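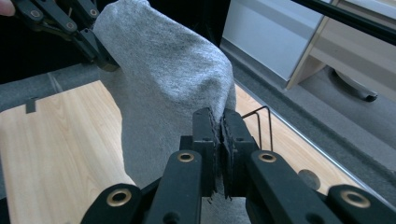 모자를 걸이에 씌우는 동작을 로봇에게 가르치기 시작한 지 이제 한 달쯤 됐는데, 요즘 이게 너무 재미있어서 퇴근길 버스에서도 손가락으로 집게질을 하고 있다. 로봇 팔은 옆에 없어도 된다. 사람이 손에 드는 그리퍼를 양손에 하나씩 쥐고 직접 해 보이면, 그 움직임과 화면이 같이 기록되고 나중에 그걸로 학습을 돌린다. 회색 니트처럼 축 늘어지는 천은 한쪽 그리퍼로 위쪽 모서리를 집어 올리면 나머지가 제멋대로 뭉쳐서 주름이 비스듬히 잡히는데, 다른 손이 어디로 들어가야 할지를 그 순간에 정해야 한다. 딱딱한 블록을 옮길 때는 한 번도 고민해 본 적 없는 문제다!

나는 Javutwood에 들어온 지 얼마 안 됐고, 그 전에는 원격 조종만 했다. 리더 팔을 잡고 움직이면 저쪽에서 팔로워 팔이 따라 움직이는 방식 말이다. 그것도 좋아한다. 처음 컵을 집었을 때는 소리를 질렀다(옆 팀에서 쳐다봤다). 그런데 천을 만지기 시작하면 얘기가 달라진다. 내 손에는 아무 느낌이 없는데 화면 속 천은 이미 미끄러지고 있고, 알아챘을 때는 바닥에 떨어져 있다. 컵 하나 옮기는 데 10초면 충분하던 내가 양말 한 짝 앞에서 몇 분씩 끙끙댔다.

손에 드는 그리퍼는 그 점이 완전히 다르다. 손가락 끝에 직접 닿는 건 아니어도 천이 당겨지는 힘이 손잡이까지 온다. 니트가 늘어나다가 더는 안 늘어나는 지점, 걸이 철사에 올이 살짝 걸리는 느낌, 이런 게 다 손목으로 전해진다. 그래서 생각을 덜 하게 되고 동작이 부드러워진다. 물론 부드럽다고 다 좋은 시연은 아니고, 그 얘기는 밑에서 길게 하겠다.

과제는 단순하다. 탁자 위에 철사 걸이가 있고 비니가 있다. 비니를 집어서, 입구를 벌려서, 걸이 위에 씌운다. 글로 쓰면 한 줄인데 해 보면 '입구를 벌려서'에 인생이 다 들어 있다. 비니는 접힌 방향에 따라 입구가 위에 있기도 하고 밑에 깔려 있기도 하고, 두 겹이 딱 붙어서 한 겹만 잡기가 정말 어렵다. 나는 처음 며칠 동안 거의 매번 두 겹을 같이 집었다. 그러면 아무리 양쪽으로 벌려도 입구가 안 열린다. 그냥 비니를 팽팽하게 잡아당기는 사람이 될 뿐이다.

요령은 Nithin Annamalai한테 배웠다. 한쪽 그리퍼로 먼저 가장자리를 들어 올려서 아랫겹이 자기 무게로 떨어지게 두고, 그 벌어진 틈으로 다른 쪽 손가락 하나만 밀어 넣으라는 거다. 듣고 나면 당연한데, 사람 손으로 할 때는 엄지로 슥 문지르면 끝나는 일이라 그런 순서를 의식해 본 적이 없었다. 두 손가락짜리 집게를 쥐고 나서야 내 엄지가 얼마나 대단한 일을 하고 있었는지 알았다. 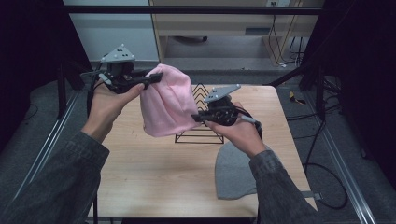 ## 좋은 시연이란 뭘까

분홍 비니가 나는 제일 좋다. 양쪽에서 잡고 들면 가운데가 느슨하게 처지면서 주름이 지는데, 그 모양만 보고 어느 쪽을 더 당겨야 할지 감이 온다. 회색은 성격이 좀 다르다. 탁자에 납작하게 붙어 있으면 첫 집기부터 까다롭다. 둘을 번갈아 하면 손이 덜 굳어서 나는 일부러 섞어서 한다.

그럼 뭐가 좋은 시연이냐. 처음에는 빠르고 깔끔하면 되는 줄 알았다. 그래서 속도를 엄청 올렸고, 하루에 뽑은 개수를 보면서 혼자 뿌듯해했다. 그런데 그 데이터로 학습한 정책을 돌려 보니 로봇이 비니 앞에서 휙휙 손만 휘두르는 거다. 집기 직전에 내가 멈추는 시간이 워낙 짧아서, 어디서 그리퍼를 닫아야 하는지 배울 거리가 별로 없었던 모양이다. 원인이 그거 하나라고 장담은 못 하겠다. 그래도 닫기 전에 한 박자 쉬는 식으로 바꾼 다음부터는 훨씬 나아졌다.

지금 내가 지키려고 하는 건 이 정도다.

- 그리퍼를 닫기 전에 한 박자 멈춘다.
- 두 겹을 집었으면 놓고 다시 집는다. 억지로 끌고 가지 않는다.
- 한 손이 일하는 동안 다른 손을 멋대로 흔들지 않는다. 나는 기다릴 때 손을 까딱거리는 버릇이 있었다.
- 비니를 내려놓는 자리는 매번 바꾼다.
- 마커 판이 천에 가리지 않게 손목 각도를 본다.

마지막 항목은 꽤 쓰라린 경험에서 나왔다. 비니를 높이 들고 신나게 벌리다 보면 천이 그리퍼 위로 넘어와서 판을 덮을 때가 있다. 그러면 위치가 튄다. 그날 기록을 Stestevance(우리가 쓰는 검수용 툴이다)에 올렸더니 궤적이 허공에서 순간 이동을 하고 있었고, 결국 77개를 버렸다. 점심도 대충 먹고 한 건데! 그 뒤로는 손목을 살짝 바깥으로 돌려 드는 게 몸에 붙었다.

실패한 시연을 어떻게 할지는 아직 의견이 갈린다. Senan Corrigan은 한 번 놓쳤다가 다시 집어서 끝까지 간 건 전부 남기자는 쪽이다. 로봇도 분명히 놓칠 테니 다시 집는 모습을 봐야 한다는 거고, 나도 여기에 거의 설득됐다. 다만 일부러 놓치는 연기를 하면 티가 난다. 해 봤는데, 나중에 돌려 보면 내가 봐도 어색하다. 떨어뜨릴 걸 아는 사람의 손은 떨어지기 전부터 이미 다음 자리로 가 있다.

## 손끝 카메라로 다시 보기

기록한 걸 돌려 보는 시간도 은근히 좋아한다. 할 때는 내 눈높이에서만 보니까 대충 '잘 집었네' 하고 넘어가는데, 그리퍼에 달린 카메라로 보면 세상이 다르다. 손가락 두 개가 아래쪽에 커다랗게 서 있고, 천이 그 사이로 들어오는 모양이 그대로 보인다. 가장자리가 얼마나 물렸는지, 비스듬히 물렸는지, 뒤에 걸이 철사가 어디쯤 있는지까지.

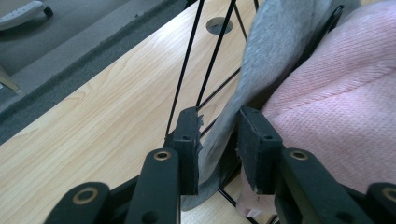
*회색 천 가장자리가 두 손가락 사이에 물린 순간. 오른쪽은 분홍 니트, 뒤로 검은 철사 걸이.*

정책이 보는 화면도 이 시점이라고 생각하면 갑자기 겸손해진다. 천이 앞을 반쯤 덮어 버리면 걸이가 거의 안 보이는데, 나는 그럴 때 고개만 살짝 들면 된다. 로봇은 그럴 수가 없다. 그래서 요즘은 씌우기 직전에 비니를 조금 옆으로 비켜서 걸이 끝이 손끝 카메라에 들어오게 하고, 그다음에 내린다. 동작 하나가 늘어나는 셈인데 그만한 값을 한다고 본다. 적어도 내 눈에는 씌우는 순간의 망설임이 줄었다.

검수하면서 생긴 취미가 하나 있다. 시연만 보고 누가 했는지 맞히기. Nithin은 언제나 왼손이 먼저 들어가고, Senan은 비니를 씌운 뒤에 꼭 한 번 톡 누른다. 그 톡 누르는 동작을 정책이 배워 버려서, 어느 월요일 아침에 로봇이 모자를 씌우고 나서 톡, 하고 눌렀을 때 우리 다 같이 박수를 쳤다. 쓸모는 모르겠고 그냥 너무 귀여웠다. 누가 하던 버릇이 기계로 옮겨 가는 걸 눈앞에서 보면 이 일을 그만둘 수가 없다.

## 숫자와 허리와 다음 할 일

처음 목표가 2000개였는데 지금 2847개가 쌓였다(버린 건 빼고 센 거다). 목표를 넘긴 날 케이크를 사 올까 하다가 다들 손이 아파서 포크를 못 들 것 같다기에 아이스크림으로 바꿨다. 손으로 드는 방식의 단점이라면 이거다. 원격 조종은 어깨가 뻐근하고, 이건 엄지와 손목이 온다. 한 시간 하고 쉬는 걸 꼭 지키길 권한다. 케이블도 시작 전에 손목 바깥쪽으로 빼 두는 게 좋다. 팔 안쪽으로 들어오면 천이랑 같이 잡히는 수가 있다. 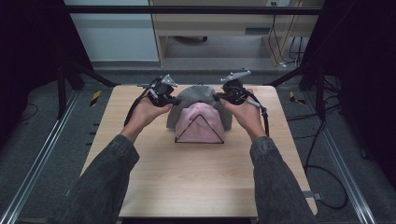
*양손에 하나씩 들고 가운데로 모으는 자세. 케이블은 양쪽 바깥으로.*

소매 얘기도 적어 둔다. 나는 헐렁한 후드를 입고 왔다가 소맷단이 자꾸 비니를 쓸고 지나가서 하루치 데이터가 엉망이 된 적이 있다. 손목에서 딱 끝나는 옷이 편하다. 반지나 시계도 나는 빼고 한다.

원격 조종을 버릴 생각은 없다. 손으로 모은 데이터로 큰 흐름을 가르치고, 로봇이 막히는 구간만 골라서 원격으로 바로잡아 주는 식으로 섞어 보는 중인데 조합이 꽤 좋다. 특히 철사 끝에 올이 걸려서 로봇이 멍하게 서 있는 상황은, 그 자리에서 내가 이어받아 살짝 뒤로 빼 주는 시연 몇 개만으로도 반응이 달라졌다. 손으로 할 때의 감각이 남아 있으니까 원격으로 잡아도 예전처럼 막막하지 않다. 천이 안 느껴져도 지금쯤 당겨지고 있겠구나, 하고 머릿속에서 채워진다. 양말 앞에서 끙끙대던 때를 생각하면 나도 같이 학습된 것 같다.

다음은 장갑이다. 비니는 입구가 하나인데 장갑은 손가락마다 길이 따로 있어서 벌써부터 겁나고 설렌다. Senan은 벙어리장갑부터 하자고 하고 나는 바로 다섯 손가락으로 가자고 우기는 중이다. 10월 안에 첫 시연을 찍을 생각이고, 잘 안 되면 안 되는 대로 여기에 올리겠다. 혹시 집에서 집게 두 개로 장갑을 벌려 본 분이 있으면 어디를 먼저 잡았는지 댓글로 알려 주시길!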